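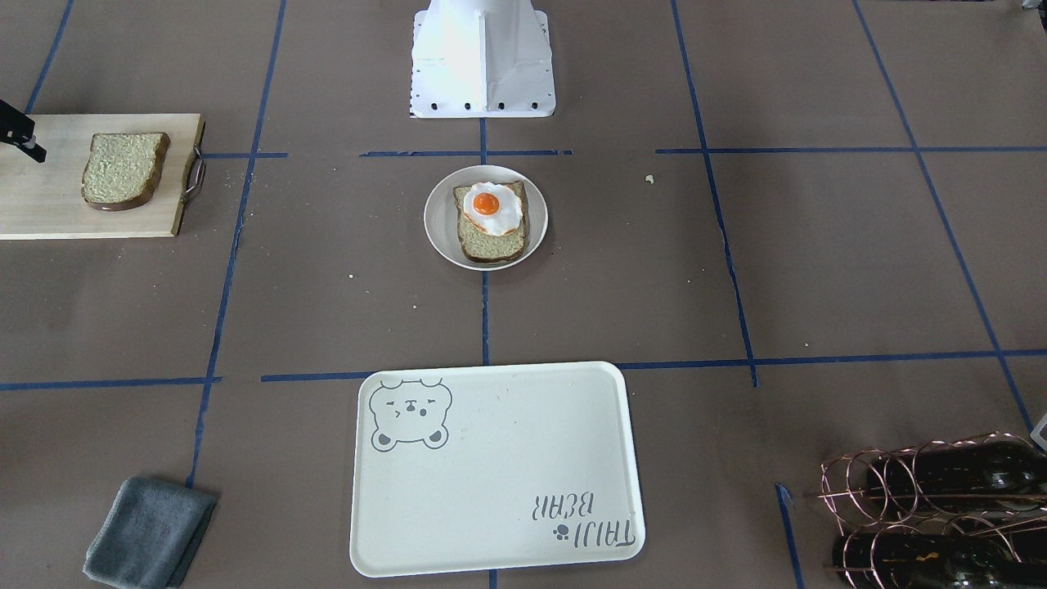
Sustdale Kitchen Automation Group - Purchasing Diary

11th February

Came in on a Saturday to look at the Rallo quote again without Wendell leaning over me. Still don't like it. They want 3000 for the second set of grippers and another 486 for a year of "priority support," and when I asked Denise what priority meant she said it was the same phone number. So that's 486 for a sticker.

The egg on bread is the demo everyone wants to show the people upstairs. Fine. I've eaten a lot of eggs on bread in my life and never needed a purchase order. Jinlong says the point is what comes after it, the racks and bottles and awkward handles, and he may be right, but "what comes after" was also the argument in January and we spent 1000 on it then.

Amber's list for next quarter: blue tape, brown paper, fingertips, a decent cutting board. I signed off on the tape and paper without a word. 38 for the lot. 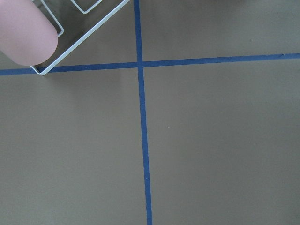
Fingertips I held back. Akbridge sells them in packs and won't say how long one lasts, only that it "depends on use." Everything depends on use. I've asked Hongjun to start writing down the day each one goes on and the day it comes off - a month of that and I'll have something to argue with.

Wei hasn't sent the lease terms. I'd take a lease over buying if they drop the return fee. Call Monday. Ask about shipping too, Denise thinks it's extra.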